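Chapter 6

Dry Beans and the Promise of the Soak

Most books about cooking with pulses begin with an instruction: cover the beans with plenty of cold water and leave them overnight. The instruction is so common that few readers ask what it is for. This chapter asks. It looks at what water does to a dry bean, how long that takes, and how many of the benefits claimed for soaking hold up once somebody bothers to weigh, time and taste the results.

You will need some patience with the older sources. A household manual from the Kinnunen press, still found on many college shelves, gives four separate reasons for soaking and offers evidence for none of them. It says that soaking shortens cooking, improves flavour, removes "impurities" and makes the beans easier to digest. The first claim is easy to test, and you will test it in Practical 6.2. The second is a matter of taste, and tasters disagree. The third can't be tested at all until the author says which impurities are meant. The fourth has something behind it, though a good deal less than the manual suggests, and we return to it near the end of the chapter.

The word "bean" also causes trouble. Soybeans, mung beans and the larger red and brown kinds are sold side by side, stored in the same way and often given the same line on a soaking chart. They don't behave alike. Mung beans are small and will cook from dry without much fuss. Soybeans are rich in oil and protein, hold very little starch, and can stay firm long after a starchy bean has gone soft. A chart that gives one time for all of them was probably drawn up for the convenience of the printer.

I-seul Han met this problem when she ran the pulse trials at the Gresden teaching kitchen. Her students were handed a recipe calling for "beans, soaked until ready" and asked to write down what they thought ready meant. Some wrote down a number of hours. Others wrote that the skin should wrinkle, or that it should stop wrinkling. One student wrote "when the teacher says", and Han kept that answer pinned above the sink for the rest of the course. Her own rule was to cut a bean in half and look for a dry, paler core. We shall use her rule here — it is crude, but two people can check it against the same bean.

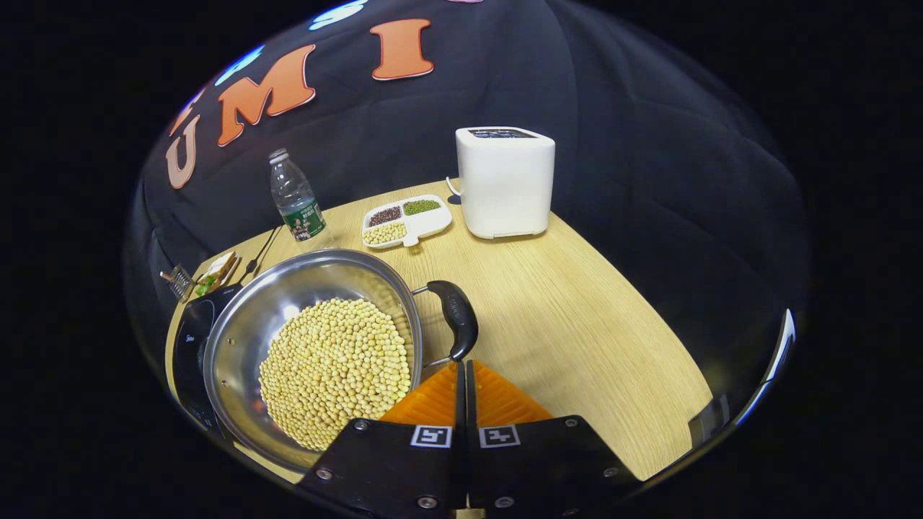

Figure 6.1 Dried soybeans heaped in a steel pan, with a divided tray of reddish-brown beans, green mung beans and soybeans behind.

Before starting any trial, sort the beans by kind and keep the kinds apart. Mixed beans give mixed results, and you won't be able to say afterwards which sort was responsible. Look them over for stones and split skins. A split bean takes up water faster than a whole one, and a handful of them can make a slow batch look quick.

Then weigh. Volume is a poor guide, as a cup of beans can be level or heaped and the two are seldom told apart in a notebook. In one Gresden trial a batch of soybeans weighed 913 grams dry. The students' first guess at the soaked weight was 1261 grams, which turned out to be far too low. The guess is worth remembering. Everyone in the group had cooked beans at home, and all of them believed they knew how much a bean swells.

Age matters too, and it is the hardest thing to control. Packets carry a date for eating, seldom one for harvest. Beans kept for a long time in a warm cupboard may stay hard however long they are soaked, and the cook usually gets the blame. If you can't find out how old your beans are, write "age unknown" in your notes. Don't write "fresh" on the strength of a clean packet.

You will also meet the quick soak, in which beans are brought to the boil, taken off the heat and left to stand. The Stelell cookery course says 40 minutes is enough. The Fleseo leaflet, which is aimed at the same learners, calls the method useless for soybeans. Neither says what was measured. Read both before Practical 6.3, and write down which one you expect to be nearer the truth before you light the hob or switch it on.

6.1 What happens when a bean takes up water

A dry bean is a seed in waiting, with a coat that slows the entry of water. In many kinds the first water gets in near the scar where the seed was joined to the pod, and the skin may wrinkle there well before the inside has begun to soften.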